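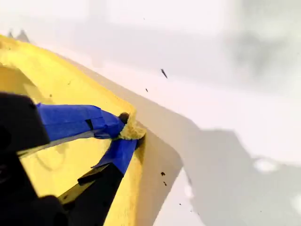 Fire door check, Rulard House, second floor
15 March 2019

Door 5: closes fully. OK.
Door 6: catches on carpet. Trim needed.
Store 306: closer leaking oil. Jarar to replace.
Signs: all in place.
Seals: painted over on door 5. Replace before September.

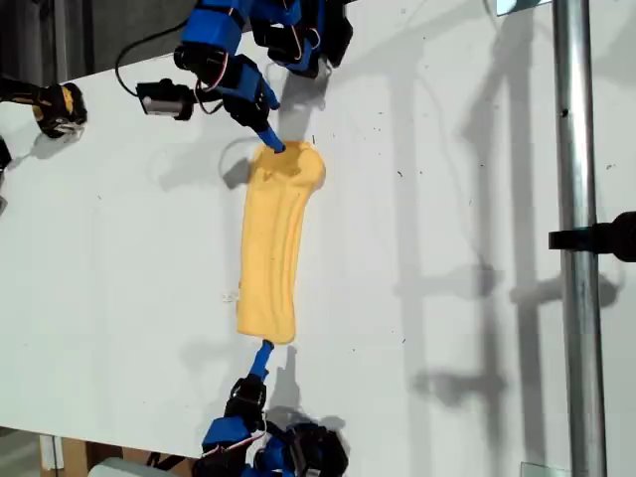 Can door 6 be wedged open until the carpet is trimmed?
Keep it shut. Use the east stairs for trolleys.

Extinguisher by lift: pin and tag in place. OK.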